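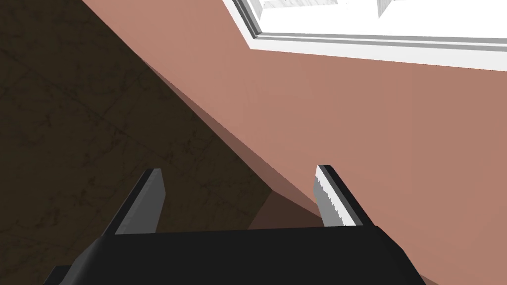
# 关于我们

大家好,我是 Dinesh Shakya,Dranness 的老板兼打样师傅,兼半个客服。网站上问“你们到底是谁”的朋友挺多的,这一页拖了好久,今天总算坐下来写了(1月21日,星期五,店里下午不开门,正好)。

Dranness 做皮带。就做皮带,还有跟皮带沾边的几样小东西:皮带扣、皮带环、一点点背带。钱包和包我们不做,老有人来问,我都推荐去 Andonville 街上的另外几家,他们缝包缝得比我好多了,真的,我自己背的那个斜挎包就是从他们那儿买的!

## 怎么开始的

我以前在一家叫 Quinlan 的服装店上班,站柜台,卖男装。卖裤子的人都知道,裤子卖出去,下一句就是“有没有配的皮带”。店里那会儿有一面墙挂满皮带,样子看着都不错,可是每隔一阵就有客人拎着回来:扣子那儿裂了,孔拉长了,还有一位先生的皮带直接分了层,外面一张皮,里面一层不知道什么东西,像千层饼。我给他换了一条,他过了半年又来,还是千层饼。

我当时好奇心重,就把退回来的皮带带回家拆。厨房桌子上铺报纸,一把美工刀,一条一条剖开看。我太太一开始以为我要改行修鞋。拆多了就慢慢看出门道:哪种是整张皮裁的,哪种是碎皮压的,哪种边上那层漆是糊上去遮丑的。看明白以后就手痒,想自己做一条试试。

第一条皮带做得很难看。孔打歪了,五个孔没有两个在一条线上,边也没磨,系着扎手。可我还是系着它上了一个夏天的班,七月最热的时候,汗把它染成了深一块浅一块。那条现在还挂在工作间门后面,有客人来我就拿出来给人家看,大家笑完了,一般就会问能不能摸一摸。

后来 Quinlan 的同事开始找我做,同事的哥哥找我做,同事哥哥的球队也找我做……再后来我就辞职了。辞职那天店长送了我一盒铆钉,到现在还没用完。

## 名字是什么意思

老实交代,Dranness 没什么意思。注册的时候我前面想好的几个名字都被人占了,我在纸上瞎写,写出来这么一个,念着顺口,就它了。有位客人很认真地写邮件问这是不是某种古老语言里“束紧”的意思,我差点就说是。要是谁哪天查到它在哪国话里是骂人的,麻烦告诉我一声。

## 我们现在有多少人

加上我一共六个人。听着不多吧,可是工作间小,全到齐的时候要侧着身子走路。裁皮的在最里面靠窗,打孔和装扣在中间的长桌,磨边封边的挨着水槽,打包发货在门口。我哪儿缺人坐哪儿。

中午大家一起吃饭,谁离电饭锅近谁做。我们的伙食水平忽高忽低,看当天谁靠得近。裁皮的那位大姐一做饭,下午全屋子的人都犯困,因为吃太多。

没有专门的客服,这点先跟大家说一下。邮件是我和打包的同事轮流回的,上午回得快,下午慢,晚上十点以后基本都是我在床上拿手机回的,所以要是看到错别字请多包涵!

## 皮子

我们用的大部分是植鞣牛皮,从 Killel 拿货。Killel 是我们合作最久的一家皮料行,我辞职前就在他们那儿买边角料,那时候一次买一小卷,人家也肯切给我,还教我怎么看皮子的背面。所以后来量大了也没换过别家。

植鞣皮刚到手会有点硬,颜色偏浅,系一段时间会变深、变软,也会留下痕迹。蹭一下有印子,淋了雨有水斑。喜欢的人特别喜欢,觉得那是自己系出来的;不喜欢的人会觉得“怎么才一个月就旧了”。所以下单前请想一想自己是哪种人。如果您希望它三年后跟刚拆盒一个样,请选我们的涂层款,页面上写着“涂层”两个字的那几条,擦一擦就干净,颜色也稳。两种我都系,上班系涂层的,周末系植鞣的。

也有人问有没有不用皮的。有!帆布编织带那一系列,扣子一样,带身是棉的,夏天系着很舒服,还能手洗(扣子先拆下来啊,拜托,有人整条丢进洗衣机,然后寄照片来问洗衣机怎么办,这个我真不会修)。

合成革我们试过两批,没上架。手感其实挺好的,颜色也漂亮,就是在打孔那个位置我一直没找到满意的处理办法。也许以后会有,先不承诺。

## 扣子

扣子我可以讲一整天,这里尽量短一点。

我们的扣子是实心黄铜的,还有一款不锈钢的,给对黄铜过敏或者单纯不喜欢金色的朋友。黄铜会发暗,拿软布沾一点擦铜膏擦擦就亮回来了,也可以不管它,我就从来不擦。

所有皮带的扣子都能拆,背后是两颗螺丝钉,一字的,拿个硬币就能拧。这个设计是从 Quinlan 那面墙学来的反面教训:那会儿大部分皮带的扣子是缝死的,皮坏了扣子也得扔,扣子坏了皮也得扔,看得我心疼。我们这儿扣子和带身可以分开买,您要是喜欢,一个扣子配几条带子换着用也行。有位老客人就一个扣子,带子倒是买了一抽屉。

不做大牌子那种正面一个大字母的扣。常有人问能不能刻自己名字,可以,刻在背面,字母或者汉字都行,汉字请别超过四个,再多就糊成一团了。

## 尺码怎么量

写在“关于我们”里好像有点奇怪,可是我一天要回答好多遍这个问题,干脆哪儿都放一份。

找一条您现在系着舒服的皮带,平铺,从扣子的横杆(就是皮绕过去的那一根)量到您平时用的那个孔。量出来多少就报多少。请别报裤子尺码,各家裤子的尺码水分都不一样,我在男装店站了那么久,这个我最有发言权!

要是没有旧皮带,就拿软尺穿过裤襻绕一圈,裤子穿着量,衬衫塞不塞进去看您平时的习惯。

每条皮带默认打五个孔,您报的尺寸对应中间那个,这样吃胖了瘦了都有两格可以挪。想多打几个孔,备注里写一声,不另外收钱。孔的形状有圆的和椭圆的,椭圆的针好穿一点,圆的看着利落一点,不写的话我们打椭圆的。

## 做一条要多久

现货款隔天就寄。定制的一般八个工作日,从您确认尺寸那天算起。这八天里皮带有一大半时间是在晾着:边要封几遍,每一遍干透了再打磨,再封下一遍。催也没用的,催了我也只能去看着它干……(我试过拿吹风机,边起泡了,那条现在归我自己系。)

年底和父亲节前会慢。每年都有人在父亲节前两天来下定制单,我很想帮忙,可是真的来不及,这时候请看现货,或者买一张礼品卡,我们手写好寄过去,里面附一小块皮样,让爸爸自己挑颜色。反馈都挺好的,爸爸们挑颜色挑得可认真了。

## 修和换

这个是我最愿意讲的。

从我们这儿买的皮带,针脚开了、扣子松了、皮带环掉了,寄回来我们修,不收手工费,您出来回的邮费就行。没有年限,只要我还在做,就修。要加孔也可以寄回来,或者直接拿到店里,站着等一会儿就好。

别家买的皮带也能拿来修,收一点钱,得先让我看看。那种碎皮压的(千层饼,对,又是它)我一般会劝您别修了,胶粘回去过不了多久还是要开,花这个钱不划算。

工作间里有一本本子,修过的每一条都记着,编号、颜色、坏在哪儿。上周翻了一下,记到第596条了。翻这个本子挺有意思的,哪个地方坏得多一目了然。早先坏得最多的是皮带环,缝在里侧的那一小段老是磨断,所以后来我们把线换粗了,缝的位置也挪了一点。现在坏得最多的是被狗咬的。狗咬的我们也修,修不好的就裁短,裁短了还可以给家里小朋友系。

退换的话,没刻字、没加孔、没系出折痕的,收到后两个星期以内都可以退。刻了字的真的退不了,我又不能卖给另一个同名同姓的人。尺寸量错了先别急着退,写信来说一声,长了能裁,短了有时候换个扣位也能救回来。

## 店在哪儿

工作间和门店在一起,在 Andonville 街上,卖五金的那家旁边,门是绿的,门把手是用皮条缠的,特别好认。前面一小间是门店,后面是工作间,中间挂着帘子,想看我们干活就掀帘子进来,跟靠外的人打声招呼就行,机器开着的时候请别把手伸过来。

门店星期五下午和星期天休息,别的日子上午十点开门,关门时间看天色,冬天早一点。停车的地方不太好找,五金店后面有几个车位,老板人很好,说是来我们这儿的就让停,顺便买他两颗螺丝最好。

带小朋友来也欢迎,门店角落有一筐边角料和一套塑料花模,小朋友可以敲钥匙扣玩。声音有点大,先跟您说好。边角料也可以买走,按袋卖,学皮具的朋友常来掏,里面偶尔有很好的大块,手快有手慢无。

## 开课吗

开,不过开得很随缘。一次最多收五个人,一个下午,做一条自己的皮带带走。皮子裁好了给您,剩下的打孔、磨边、装扣都自己动手。从来没做过也完全没问题,我前面说了我第一条做成什么样子,您再怎么做也不会比那条更歪!

有课的时候我会在首页最上面挂一行字,也会发邮件。七月那期通常最早满,学生放假了嘛。公司或者球队想包一场的,写信来单独商量,我们试过一次挤进来八个人,桌子实在不够用,有一位是在洗水槽的台面上打的孔,打得倒是最直。

## 还有几个老被问到的

**能照着大牌做一条一样的吗?** 不能。颜色和宽度您可以随便挑,样子还是用我们自己的。

**有女款吗?** 皮带我们不分男女,分宽窄。细的配连衣裙和高腰裤,宽的配牛仔裤。裙子外面系的话,请量外面那一圈,告诉我是系在腰上还是胯上,这两个差得很多。

**送礼有没有盒子?** 有个纸盒,牛皮纸色的,里面塞一层棉纸,皮带盘成一圈放着。收到后最好拿出来挂着,盘久了会有个弧度。

**需要买护理油吗?** 植鞣的一年抹一两次就够,薄薄一层,抹多了会黏。家里有擦皮鞋的无色鞋油也能凑合,别特地买我们的。涂层款和帆布款不用抹。

**能批发吗?** 小量可以,您得等得起。现在有两家服装店在卖我们的皮带,其中一家就是 Quinlan,对,就挂在当年那面墙上!第一次送货过去的时候我在那面墙前面站了好一会儿,老店长问我是不是忘了怎么挂。

## 找我们

写邮件最好,地址在页面最下面。寄修的包裹请在里面放张纸条,写上名字、电话和哪里坏了。我们收到过好几条没有纸条的,现在挂在门后,跟我那条歪孔的作伴,其中一条深棕色、不锈钢扣、从左边数第二个孔磨得很大,要是您的,快来领走吧,早就修好了。

Dinesh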